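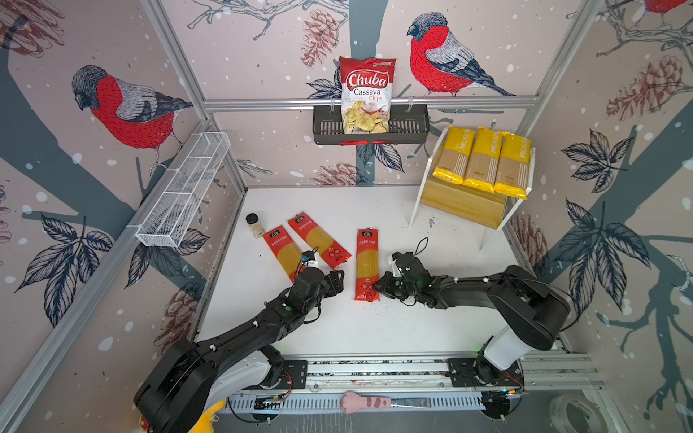
Packing bench tips, arms edition
Posted Monday, November 11, 2024 by Ivars Kivi

Quick ones. Typed between orders so excuse the spelling. Mostly for the people at Stuvetti who start on the dry goods bench this month, but anybody who shares a table with a pair of arms can use them. Old tape gun and box cutter tips are still on the other page.

Bags

Spaghetti in soft bags is the hard one. Long, floppy at the ends, stiff in the middle. Lay them flat with a hand's width between. Not overlapping. If two overlap the gripper takes both or neither and then you're up fixing it.

Shake the pasta down to one end before you put the bag on the table. Two seconds. Makes a solid part to grab.

Shiny clear windows are trouble under the overhead light. Turn the light, not the bag. The one over bench 2 has a stiff knob, use a cloth.

Chips stand up in the basket on the back rail, never flat on the table. Chips are still packed by hand. I don't care what the sheet says, a squeezed bag is a squeezed bag and it's us who gets the email.

Spice jars go to the back, off to the side. Lid tight. A tipped jar of white pepper cost us most of a morning in May and everybody's eyes.

Crumbs

Dry brush first, then a damp cloth, then dry. Don't blow on it. Crumbs end up under the rail and in the connectors.

Old toothbrush for the slots in the aluminum. Wooden skewer with a bit of tape round the tip, sticky side out, for the corners. Best thing I ever came up with at this job.

White table shows everything. Good. Wipe it every order change even if it looks clean to you.

Grippers

Wipe the finger pads with a barely damp cloth at start and at lunch. Flour dust makes them slip and then you get the drop, regrab, drop, regrab thing, which drives Bench 1 crazy.

No hand cream before the bench. Gets on the bags, gets on the pads. Put it on at break.

Cable loops at the wrist, leave them loose. Somebody tidied them with zip ties once, looked lovely, pulled a plug out the first time the arm reached left. A loop needs to be a loop.

Sleeves up, lanyards off, hair back. Hit pause before you reach in. Every time, also when it's "only one bag". Wait for the arms to stop and count to two.

Walls

People ask about the wallpaper. Leftover roll, bullfinches, snow, pine cones. Wipes down easy if you go with the seam. We had bare panel before and it was like working in a fridge. If you're papering a booth do it before the shelves go up, I did it after, don't.

Keep tape and scissors on your side of the rail. Same with personal bits. Phones in the drawer. A back scratcher is fine for hooking a bag that slid too far to reach, with the pause on obviously.

Wire basket on the side wall: empty it at end of shift. It turns into a junk drawer by Thursday otherwise, every time.

What changed for us, since folks ask

Less lifting and less of the same wrist turn all day. My thumb stopped clicking. That alone.

More standing and watching though. Watching is tiring in a different way, you get stiff and a bit dopey. So swap every hour. One person loads, one checks the boxes, then switch. Write it on the board or it doesn't happen, the loader always says I'm fine I'm fine.

The first weeks were slower than by hand, a lot slower. We were told to expect it and still everyone was grumpy. Don't race it. Some did, and won, and had sore shoulders.

Order 3791 is the one we still talk about. Everything packed right, neat as you like, wrong box label. Arms don't read labels on our bench. You do. Check the label before you load AND before you close.

Talk about hours early. We sat down with the manager before the second bench went in, and the deal was same hours, more time on returns and the phone. Got it on paper. Some people like the phone. I don't, so I do mornings on the bench and Fridays on returns. If you're someplace where it hasn't been talked about yet, ask, and ask for it in writing.

Also keep hand packing alive. One order in 10 we do the old way, whoever is on. When the power was out we shipped anyway. New people should learn it by hand first too, otherwise they've no idea what a badly packed box feels like.

Small stuff

Stillis boxes are a bit narrower than the old ones, fold the flaps back before you set them down.

Lukoševičius deliveries come shrink wrapped tight, cut along the short side or you nick the bags.

Torn bag: straight in the tub, note it on the sheet, don't tape it and send it. Yes I've seen it done.

Log jams when they happen and not at the end of the day. A word is enough. "slipped", "double", "bad light". I read them all Fridays and it's how the light got moved in the first place.

Spare cloths are under the sink behind the bucket. Take the blue ones, the yellow are for the floor!! Wash seperately.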